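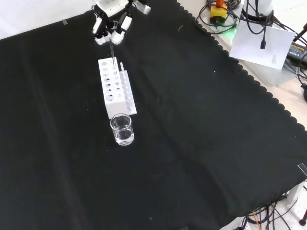 Janjua Coach Tours
Vehicle and accessibility check, day excursion for older travelers
Route: Silberg to Nendport, return
Vehicle: 124
Date: 22/08/2022
Checked by: Nnamdi Igwe
Reviewed by: Zohreh Golestani

Marking: P = pass, A = pass with advisory, F = fail, N/A = not applicable

1. Boarding

1.1 Kneeling function, front door: P
1.2 Step edge marking visible: A
Comment: Yellow strip worn on second step. Legible in daylight. Replace at next service.
1.3 Handrails, both sides, no movement under load: P
1.4 Portable step stowed and strapped: P
1.5 Wheelchair lift, full cycle unloaded: P
1.6 Wheelchair lift, test load 200 kg: P
Comment: Slight hesitation on lowering. Same as recorded in April. No change.

2. Cabin

2.1 Seat belts, latch and release: F
Comment: Seat 3, aisle side. Release button sticks. Seat taken out of use and tagged. Passenger moved to row behind.
2.2 Aisle clear, carpet edges flat: P
2.3 Walker and cane storage, straps present: A
Comment: One strap missing. Spare fitted from depot stock, not the correct length.
2.4 Call buttons, all rows: P
2.5 Restroom door opens from outside with key: P
2.6 Air conditioning, rear outlets: P

3. Emergency equipment

3.1 Extinguishers in date: P
3.2 First aid kit sealed: P
3.3 Break-glass hammers in place: P
3.4 Roof hatch opens by hand: P
3.5 Defibrillator, status light green: P
Comment: Pads expire before next scheduled check. Reorder.

4. Stops

4.1 Grevuvside rest stop, level access to restrooms: A
Comment: Ramp open. Walking distance from coach bay is roughly 30 m with no bench. Driver to set down at the entrance, then park.
4.2 Nendport seafront bay, curb height suitable: P
4.3 Passenger contact list carried by driver: P
4.4 Medication and mobility notes in sealed envelope: N/A
Comment: None submitted for this trip.

Result: Released for service with seat 3 out of use. Item 2.1 to be closed before vehicle is assigned to an overnight tour.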